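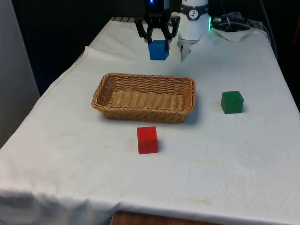
Cesto de pão retangular sobre toalha branca.

Início | Mesa | Têxteis | Cestaria | Contactos

Toalha de mesa lisa Berrada, branco-cru
2022-01-14 | Redação Dostulance

A Berrada é a toalha lisa da nossa linha de uso diário, cosida na oficina de Gorkberg. O tecido é algodão de 200 g/m², sem estampado nem brilho, com bainha dupla de 2 cm em toda a volta. Serve para mesas retangulares de 6 lugares e deixa uma queda de aproximadamente 20 cm de cada lado.

O algodão amarrota com facilidade. Quem prefere a toalha esticada deve passá-la ainda húmida, pelo avesso, com o ferro na posição média. Na primeira lavagem encolhe um pouco, valor já descontado nas medidas indicadas.

Nódoas de chá, azeite ou vinho: tratar no próprio dia com sabão neutro e água fria. Não usar lixívia, que amarelece a fibra. 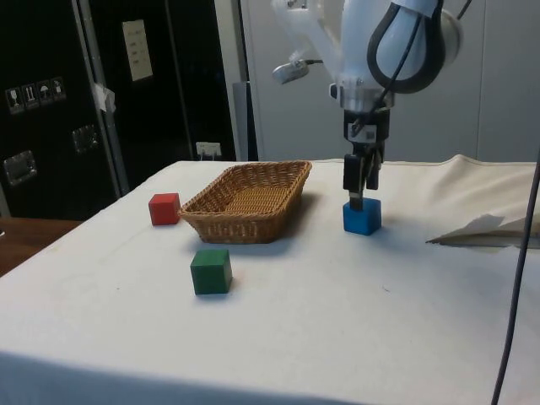 Encomendas e prazos

Preço: 19 € por unidade, IVA incluído. O cesto vende-se à parte, na secção Cestaria. Os envios saem do armazém Kovbridge em dois dias úteis, exceto em agosto, mês em que a oficina fecha e só seguem os artigos em stock. Aceitam-se trocas com a toalha por lavar e na embalagem original. Para medidas especiais, pedir orçamento através da página Contactos.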